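Sorting Room Help Desk -- Plernville Hobby Library
Ticket: Compartment box will not stay shut, small parts wandering
Status: Open, waiting on reply from borrower
Handled by: Tomás Nic Aodha

First message

Hello, and thank you for the kind reply on my last ticket. I borrowed one of the divided parts boxes, the smoky brown ones from the Workum shelf, to sort my late uncle's clock and radio bits at the square table. It is a lovely box and I have grown fond of it. My trouble is that the lid lets go when I lift the box by its short end, and by the time I have carried it across the room the tiny washers have moved next door into the screws. There must be 1000 pieces in the set, so you can imagine my evening. I have tried pressing the lid down harder, and I have tried setting it down more gently, and neither one seems to settle it. Is it me or is it the latch?

Reply from Tomás

Thanks for writing, and I'm sorry about the washers. I have spent some 50 hours of my life picking washers out of screws, so you have my full sympathy. I doubt it's you. Before we swap the box, I'd like to know whether the lid is sitting flat, and the table is the best place to find out. Turn the box so a long side is toward you and the latch is at the front, and take off anything you have parked on the back.

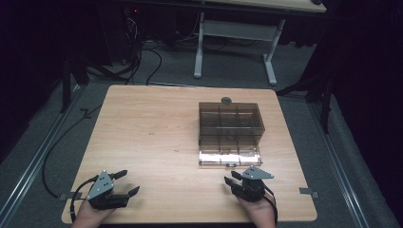
Compartment box on the square table, latch side to the front.

Now go along the front with a thumb, from one end to the other, and feel for a spot that springs back. If you find one, open up and look for a part lying across the top of a divider. One bent wire is plenty to hold a lid up by a hair, and then the latch only catches by its very tip. It feels closed and it isn't.

Second message

I did as you said and yes, there is a springy spot toward the right end! I opened it and found a bit of solder lying over a divider. It is out now and the lid feels better, but I have not been brave enough to carry it anywhere. Also, I think I lost a washer or two on the table while I was at it. They are nearly the same color as the wood.

Reply from Tomás

Good find. For the lost washers, crouch down until your eye is level with the tabletop and look across it toward the lamp.
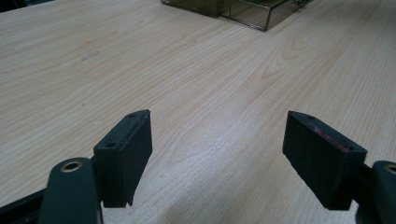

A flat palm swept slowly toward you works too, and I would do that second, after the looking, so you don't send anything over the side. Check your cuffs as well -- mine have given back more hardware than the floor ever has.

When you're ready for the carrying test, close the lid over a few large pieces only, keep both hands under the box, and tip it a little above a folded towel. If it lets go again, bring it to the Dovcombe desk after 4 and ask for one of the Chung boxes, which have a stiffer catch. Leave your parts in it and we'll move them over together. I'll keep the ticket open until I hear how the towel test went.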